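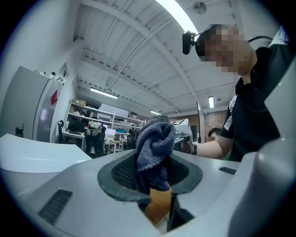 Piselum 3 review — the good, the slow, and the calibration screen

Posted 2019-08-16 by Vignesh Kurup
Filed under: software, manipulation, tooling

Short version: if you collect demos with a hand-held gripper and you're still lining up your streams with a pile of scripts, buy it or at least run the trial. If your whole setup is an arm bolted to a table with a fixed camera, skip it, you'd be paying for stuff you'll never open.

Longer version, typed fast between runs.

What it does. You record with whatever you've got: wide-angle camera on the gripper, printed markers, finger width, a head rig if you use one. Piselum takes the folder, syncs the streams, solves the camera path, cuts the recording into episodes and writes out something a training script can read. There's a replay piece too, which plays a trajectory back against your arm model and complains about joint limits. No training in the box. Their sales page sort of hints otherwise. There isn't.

We do soft goods mostly. Knits, towels, bags. Cloth is mean to this kind of software — it bunches up right in front of the lens and there goes half your view of the room. So that was my test. I wasn't going to review it on wooden blocks.

Install

Fine. One config file, one license key, a daemon that wants a port we were already using. Changed the port, moved on. On the older workstation it wanted a newer graphics driver and told me so in plain words, which I appreciated. The installer for the replay piece is separate and hidden under Extras. Why.

Calibration

Worst screen in the program. Wide-angle lens calibration runs you through a set of poses and it shows a green bar filling up, and the bar doesn't mean what you think. Full bar = enough frames. Not good frames. I filled it, hit Next, got a path that drifted off into the wall. Go to the residuals tab (tiny, bottom corner) and look at the outer ring of the lens. If the dots are thick out there you're okay. Mine weren't, the board had hardly been near the rim. Redid it slowly, keeping the board out at the edges, and the drift mostly went away.

Needs a warning. A red one.

Also the marker size box defaults to a value nobody on our bench prints. Measure the printed marker with calipers, type that in. Don't trust the PDF, printers scale things.

Tracking

Now the good part. With a full view of the room it's about as good as anything I've used, so I won't go on about it. Where it pulls ahead is when the object is eating the picture. The older Traveck pipeline we had was happy until a sweater came up past the fingers, then it would grab onto the knit texture and decide the world was moving. Piselum lets you paint a mask over the gripper body and then it adds its own moving mask for anything travelling along with the hand. You can see it in the viewer as a tinted patch. It's not perfect, it will chew off a piece of background sometimes, but the path holds.

I ran 300 episodes through it, cloth only. Piselum rejected 63 of them. I looked at every reject by hand (a long evening) and I'd have kept seven. Pretty good! Old scripts would have thrown out a lot more and, worse, kept some real garbage. I don't have a fair count for the old scripts on the same batch so take that as a feeling.

People walking in the background: handled. A second marker wandering into view in somebody's hand: not handled by default. It'll take any marker it knows as fixed to the world, so if you move one around you have to list its ID under "movable" first. Found this the hard way. The path jumps, and the jump looks just like a dropped frame, so I went chasing the USB cable for most of a morning.

Bright overhead light still hurts. If your skylight blows out, features up there are gone, and in a room with a plain ceiling that's a lot of the picture. Lock the exposure. There is a checkbox in the recorder, off by default, turn it on.

Episode cutting

Works off finger width plus motion. For rigid parts, great. For cloth the fingers close on almost nothing and the width signal goes mushy, so you get episodes starting late. Raise the sensitivity and it starts cutting on every twitch. I ended up writing a small rule in their rule language, which is okay once you get past the docs. Docs are thin here. One page, and the sample on it has a syntax error (missing a bracket, second line). Reported.

You can nudge the cuts by hand on a timeline. Keyboard shortcuts for everything, bless them. No undo past the last save though!! Save often.

Replay and planning check

Loads your arm description, runs the hand path through inverse kinematics, paints the bad bits orange. This saved us from ourselves. People with a gripper in their hand will reach anywhere, behind, under, elbow everywhere, and the arm can't follow. Seeing the orange the same day means you can go tell the person to stand differently while they still remember what they did.

Collision check is only against boxes you draw yourself. No mesh import yet. Forum says October. We'll see.

Speed

Solving takes roughly 3 times the length of the recording on our machine. Slow if you came hoping to check between takes. There's a "quick look" mode that skips the refine step and it's good enough to tell you if a take is dead. Batch mode overnight is what we do now. It did hang one night on a corrupt file and sat there till morning, no timeout, no log line. Grr.

Export

Clean. Timestamps in one clock, poses in one frame, and it writes the frame convention in the header so you don't have to guess if z is up. The Annamalai loader read it with no changes. Our own loader needed a small edit becuase ours was wrong, to be fair.

Support

Wukarora (the folks who make it) answered my first ticket the same day, the second one after a week and a reminder. Friendly both times. The marker thing is now in their FAQ, so somebody is reading.

Price

Per seat, yearly. Not cheap for a small group. The viewer is free and unlimited, so only the person doing the solving needs a seat. One is plenty for us.

Pros: holds the path with cloth in the lens, reach check, export header, shortcuts
Cons: calibration bar, no timeout in batch, thin docs on rules, movable markers off by defualt

Keeping it. Will update when mesh import lands. If anyone has a cutting rule for towels that doesn't fire on every twitch, leave it in the comments, mine is ugly.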